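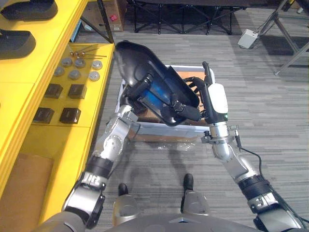 Prantl Roofline and Guttering — Customer Desk, Ornville

Frequently asked questions

Please read these answers before you telephone. Many of them are the same answers we give every day at the desk. If your question is missing, write to us and Heloísa Araújo or Anitha Rai will reply to you.

What work do you do?

We replace and repair gutters, downpipes, fascia boards, soffits and the wooden or plastic trim under the edge of the roof. We also clean gutters, but only on houses and small shops. We do not do full roofs, chimneys or solar panels. If we find a problem with your tiles while we are up there, we will tell you and give you a photograph, and you can show it to a roofer of your choice.

Which area do you cover?

Ornville and the villages up to 24 miles from it. For longer distances we can sometimes come if there are two or more houses to do in the same street. Ask at the desk.

How much does a visit cost?

A visit for a quotation is free when you are the owner of the house, or when you have a letter from the owner. If you need a written report for a sale or for an insurer, the price is £79 and it includes one visit and the report by email. When you later order the work from us, the £79 is taken off the final bill.

Do I need to be at home for the quotation?

For the outside of the house, no, if the side gate is open and there is no dog in the garden. We prefer that somebody is there. Very often the owner knows something that we cannot find out from a ladder, for example that the water comes over only when the wind is from the west, or that the neighbour's pipe was joined to yours many years ago.

How long is the quotation valid?

The price stays the same for two months. After this we look at it again, mostly for aluminium and copper, where the prices of the material move a lot. The current price list started on 10th July. Quotations that were sent before that day keep the old prices until their two months are finished.

My gutters overflow. Does it mean that I need new ones?

Not always. First check the simple things. Are there leaves in the outlet? Is there moss at the corner? Is one bracket loose, so that the gutter hangs down in the middle? All of these can be repaired in one visit. New gutters make sense if the joints leak in many places, if the plastic has become hard and breaks when it is touched, or if the roof was made bigger and the old gutter is too small for it.

A good test is to put a hosepipe at the high end for a few minutes and watch where the water stops. Please do this from the ground or from a safe ladder with a second person holding it.

What is the difference between half-round, square and Jokalel gutters?

Half-round is the common shape on older houses and it is the cheapest to repair later. Square carries a little more water and looks better on modern houses. Jokalel is the deep profile we use under long or steep roofs. It has hidden brackets and it comes in aluminium only. It costs more and the colours are fewer: white, black, dark grey and a brown which is darker in real life than in the brochure. Ask for the sample piece before you choose the brown.

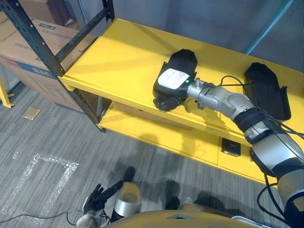

Yellow shelf in a black slotted rack

Can you match the gutter of my neighbour?

In a terrace or a semi-detached house this is an important question, and we wish that more people would ask it. The shape and the width must be the same at the place where the two gutters meet, or we must use an adapter. We have adapters for most sizes. For old cast iron we need to measure it by hand, and sometimes the adapter must be ordered, so add two weeks.

If the gutter is shared, please speak to your neighbour before we come. We cannot cut or move something that is on the other side of the boundary without a written yes.

Should I choose plastic or timber for the fascia boards?

Both are good when they are fitted properly. Timber can be repaired in small pieces and it is often required in conservation areas. It needs paint every few years, and we recommend to paint the back side and the cut ends also, before it goes up. Plastic needs only washing. We do not fit plastic boards on top of rotten timber. Some companies do this because it is fast, but the rot continues behind and the screws have nothing to hold. If you receive a price much lower than ours, ask the other company if they will remove the old boards.

What is Zustix, and do I have to pay for it?

Zustix is the joint sealant that we use on metal gutters. It is included in the price of every new metal gutter. It is charged separately only for repairs, when we seal joints on a gutter that was not installed by us. It needs one night to become firm, so please do not clean or test the gutter until the day after. On plastic gutters we do not use any sealant, they have rubber seals in the joints.

Do I need permission from the council?

For most houses, no. If your house is listed or is in a conservation area, then you should ask before you order. The council can take some weeks to answer. We can prepare the drawing and the list of materials for you, but the application must be in your name. For flats, you need the agreement of the freeholder or the managing agent.

How long does the work take?

A small terraced house is normally one day. A detached house is two or three days, and more if the boards are rotten. We do not begin the removal of the old gutters when strong rain is forecast for the same afternoon. In this case Josué Cavalcanti, who plans the teams, will ring you before eight in the morning and offer you the next free day.

Do you use scaffolding?

For one floor we work from a platform. For two floors and higher it depends on the ground and on the access. When scaffolding is necessary it is written as its own line in the quotation, so that you can see the cost. The scaffold company may come a day or two before us and may collect it a few days after. If the scaffold must stand on the pavement there is also a licence, and this can delay the start.

What should I prepare before the team arrives?

Move cars away from the walls. Take in the washing, the plant pots and the garden furniture near the house. Close the windows on the upper floor. If you have a satellite dish or a camera fixed to the fascia, tell us in advance — we can take it down and put it back, but we cannot promise that the signal will be the same afterwards. We need one outside socket or an extension lead through a window.

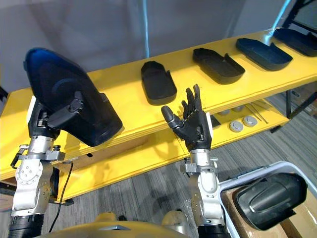

Birds are another thing to tell us early. If there is an active nest under the soffit we have to wait until the young birds have left, and this is the law. From May the wait can be some weeks. Your deposit stays safe and your price does not change during this time.

What happens with the old material?

We take it with us. Metal and most plastics go to recycling. Old cement gutters and soffits made before the year 2000 can contain asbestos, and we do not touch them until a sample has been tested. The test is done by a separate laboratory and you will get the result in writing. If you want to keep old cast iron pieces, please tell the team in the morning, not when the van is already full.

How do I pay?

A deposit of £100 reserves your date. The rest is paid when the work is finished and you have looked at it together with the team leader. For jobs above £400 you can pay in two parts, the second one not later than 30 days after the first. We accept bank transfer and card. We do not accept cash on site, so please do not give it to the team, even if it would be easier for you.

Can I change or cancel my date?

Yes. Up to three working days before, there is no charge. After this we keep the deposit, except in case of illness or something serious in the family. If special colours or lengths were already ordered for your house, we have to charge them, because we cannot send them back.

What does the guarantee cover?

Ten years for new gutters and boards, two years for repairs. It covers leaks at the joints, loose brackets, and boards that bend or come away. It does not cover blockage by leaves, damage from ladders of other people (window cleaners, aerial fitters), or storm damage, which you should report to your insurer. If you sell the house, the guarantee goes to the new owner. Send us the new name and we will change the papers without a fee.

How often should gutters be cleaned?

Once a year is enough for most houses, best after the leaves are down. With big trees near the roof, twice. Mesh guards help with leaves but not with pine needles or the small grit from new tiles.

I am not happy with the work. Who do I speak to?

First speak to the team leader, who will be Reinaldo Fontes or Jeferson Andrade. Most things can be put right on the same day. If it is not solved, write to the customer desk with your job number and, if possible, some pictures. We reply within five working days and normally we come to look at it in the same week.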